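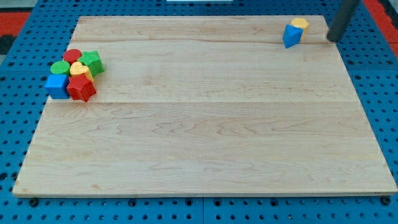

Shape blocks on one of the wooden boards at the Clulo workshop in Trarnau.

Toy library gets its tables back, and new tops to go with them

TRARNAU, Jun 27, 2022 - The Clulo toy library reopens its play room this week with new wooden tops on the low tables, after a wet spring that ruined most of the old ones. Doors at 9, same as before. Free for members, bring socks.

The old tops went in March, when a pipe let go over the weekend and soaked the back half of the room. Swollen edges, lifted corners, one split clean through. Borrowing carried on from the front counter but the play room has been shut ever since.

Replacements were made by Leopold Thaler, who runs a small joinery on the Gruber road. Broad planks joined side by side, pale wood, plenty of wavy grain in it. Thaler said he picked through the stack for boards with some figure and left the plain ones for shelving.

"Kids look at the swirls," he said. "They run a finger along them. Might as well give them something to follow."

Seven tops in all. Bill came to $1,417, paid out of the spring toy sale and a gift from the Skasik bakery, which also sent rolls on fitting day. The library had been quoted more than that for coated board and turned it down.

The tops lift off for cleaning. Wipe with a damp cloth, dry straight away, no sprays please. Parents are asked to keep cups on the window ledge. Crayons are fine with paper underneath. Markers are not.

Shape sorters will be first out on the tables, says Engelbert Oberholzer, who looks after the toddler shelves. They are the most borrowed thing in the bulding and the hardest to keep whole. The set photographed on the board has a red cylinder and a green one, a blue cube, a yellow heart and two stars, one red and one green. All plastic, with a textured surface that small hands can get a grip on.

Oberholzer would like a word about missing peices. The library has 191 toys on its list and a good number go out complete and come home short, mostly sorters and wooden puzzles. Hearts vanish more than anything, he said. Cubes come back.

"Look under the car seat," he said. "Then look in the boots."

Stray blocks can be dropped in the box by the door, no name needed and no fine. Anyone who has a sorter at home with the lid cracked should bring it in too, there are spare lids again.

A few other changes. The big rug is gone and a smaller one is on order. Puzzles have moved to the left wall, dolls and vehicles stay put. The scale kitchen is out for repair, a hinge, and should be back before the school break. Strollers go in the side hall from now on, the front passage has to stay clear.

Borrowing rules are unchanged: three toys per family, two weeks, one renewal by phone or at the counter. Membership cards that ran out while the play room was closed are good until the end of summer. Just show the old card.

Thaler still has offcuts from the job, mostly narrow strips, and will leave a crate of them by the counter for anyone who wants some for craft projects. Sanded on the faces only, so watch the ends. First come, first served. Bring your own bag.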